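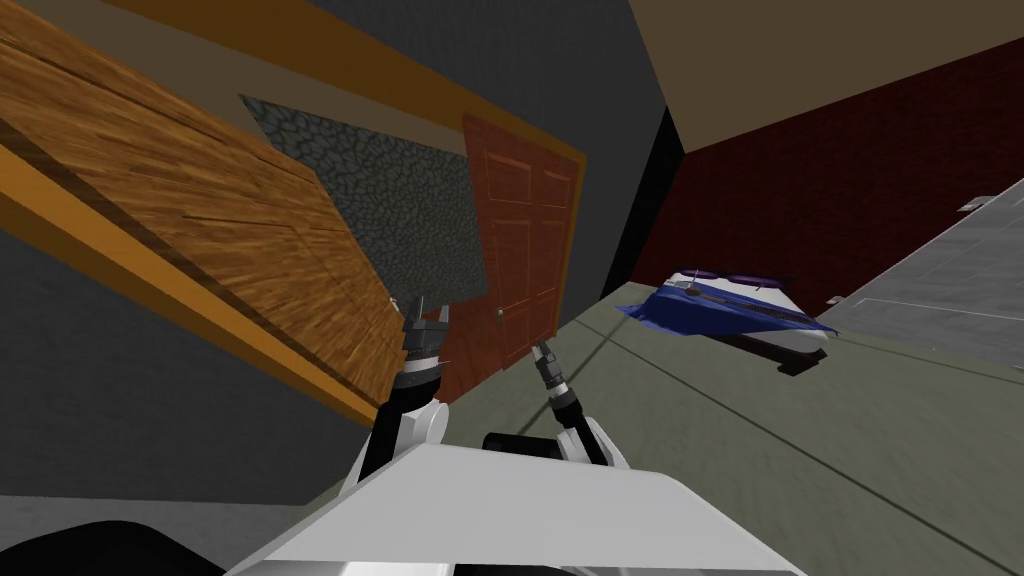 Wood grain with a bright orange edge, and grey cobblestone pattern behind.

About Jirkwood

Hello, and thanks for looking us up! Jirkwood is a small evening and weekend school for people who want to learn joinery and furniture repair by hand. We are based in Virkcombe, in the long building behind the old chapel, and we teach complete beginners as well as people who have been making things in a shed for years and want somebody to show them why their drawers stick.

How we started

Fermín Montecinos and Brenda Mansilla met while they were both working for a firm that fitted out shops. Fermín cut the parts and Brenda put them up, and on the van journeys home they talked mostly about chairs. Brenda had been mending them for neighbours in the evenings. Fermín had a bench, a decent set of chisels and a landlord who didn't mind the noise, so they began running a repair night together, with 2 benches and one vice between everybody who turned up.

The first course proper began one December, which was a daft month to choose. The heating was poor and we all wore coats, but every place was taken and people came back after Christmas asking what was next. We hadn't planned a next! Brenda wrote the second course on the back of a timber order, and we still teach most of it.

What we teach

Our main course is called Mota. It runs for 20 evenings and starts with sharpening, because a blunt plane makes everybody miserable. After that come marking out, sawing to a line, the housing joint, the mortise and tenon, and finally the dovetail. You finish by making a small wall cabinet to your own drawing. Some people change the drawing four or five times and that's fine, we like the arguments about hinges.

Enden is our repair course and it's the one Braulio Ayala looks after. You bring a piece of furniture from home — a wobbly chair, a chest with a split top, a table somebody stood on — and work on it over several weekends. Braulio is very keen on hide glue and will tell you about it whether you ask or not. He also teaches veneer patching, cleaning old finishes without stripping them, and making new drawer runners.

We have two Santinos, which causes a fair bit of muddle on the phone. Santino Vergara teaches wood finishing: oils, waxes, shellac and how to colour a new piece so it sits happily next to an old one. Santino Escobar looks after our timber store and runs the wood recognition evenings, where he passes round offcuts and everyone guesses. Telling mahogany from the many timbers sold under similar names is harder than you'd think, and he loves it when a class splits down the middle.

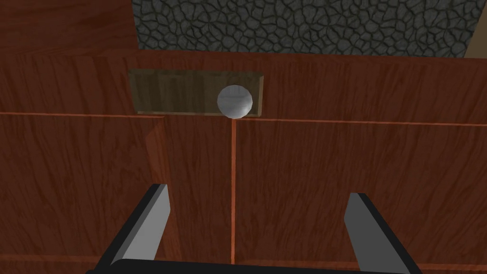
Red-brown cabinet front with wavy grain running mostly up and down.

Grain gets talked about a great deal here. It decides which way you plane, where a board is likely to split and how a door will look once it's hung, so we ask everybody to lay their boards out on the floor and shuffle them about before cutting anything. It takes ages and people get very fond of particular boards.

Who comes along

All sorts! We've had nurses, bus drivers, a retired dentist with beautifully steady hands, and a father and daughter who made a bed together and then had to work out how to get it up their stairs. More than 300 people have finished a course with us. You don't need to be strong, and you don't need your own tools, although we'll happily help you choose some if you catch the bug.

Groups are kept small so that everyone has a bench. If you need a lower bench or a seat to work from, tell us when you book and it will be set up before you arrive.

Costs and booking

An evening of wood recognition is free. A single repair day costs £65, glue and screws included, and prices for the longer courses are on the courses page. There are a few reduced places on every course — just ask, we won't want to see any paperwork.

Come and visit

The workshop is open for a look round before each new course begins. Brenda will put the kettle on, and you can try a plane on a scrap of pine and meet whoever is teaching. Parking is tight by the chapel, so use the lane at the bottom and walk up.

Page last updated Mar 28, 2022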